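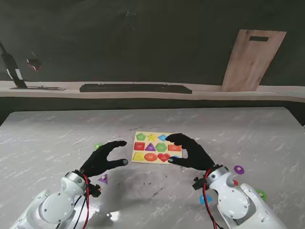
How do I get an old phone ready to use as a kitchen tablet without losing what's on it?

Copy everything off it first, check the copy opens on another device, and only then do the factory reset. The rest is just patience and a decent charger.

I've done this with three phones now (four if you count the one I gave back to my sister), and I've settled into a way of doing it that doesn't eat the whole weekend. My kitchen one is a Ketow with a scratched back, and it does timers, recipes and the radio. That's all I ask of it!

Start with the cable. I wasted an entire evening once blaming the software when the cable I was using only carried power. If your computer doesn't notice the phone when you plug it in, swap the cable before you touch a single setting. I keep one good one in the drawer with a bit of green tape around it and I get cranky if anybody borrows it.

Charge to at least 30 percent before any update. I go higher if I can wait, but I won't start below that. A phone that dies halfway through installing a system update can be a real pain to bring back, and the older the battery, the less I trust the number on the screen.

Next, the backup. Photos are the big one. Mine came to 383 pictures, mostly of soup, and I dragged them into a folder on the laptop and then opened a few from the start, the middle and the end. Don't forget text messages, voice memos and the notes app. Contacts usually live in your account, but look anyway.

Sign out of your accounts BEFORE you reset. Please. If you skip this, the phone may come back up asking for the old password, and if it's an account you made years ago with an email you no longer have, you're in for a long afternoon. Same goes for the screen lock, so turn that off too.

After the reset I let the phone finish its official updates and leave it alone until it stops asking for things. Then I put on three apps and quit. It's tempting to load it up, but an old phone with little memory gets sluggish fast. Leave plenty of free space, too.

People ask me about unlocking or installing a custom system on these. I did it once, on a Rostus, following a guide by Zhuoran Zou that was very clear and still took me two tries. It was fun! But my banking app refused to open afterward, so I'd only do it on a phone that'll never see your bank or your work email. Match the file to the exact model number in the settings menu, and write down the version you started with.

For the stand, I use a Gamage cookbook rest, well away from the stove. Grease gets into the charging port otherwise. A dry wooden toothpick gets lint out nicely, with the phone switched off.

One more about heat. My Ketow used to sit plugged in day and night and the back started to bulge, so that battery got replaced and now it charges while I do the dishes and comes off when I'm done. If yours is swelling, unplug it, stop using it and take it to a repair place. Don't poke at it.

Updated 15/03/2026 with the bit about signing out, after Rezaul Hettiarachchi wrote in to say he'd locked himself out of his. Sorry, Rezaul!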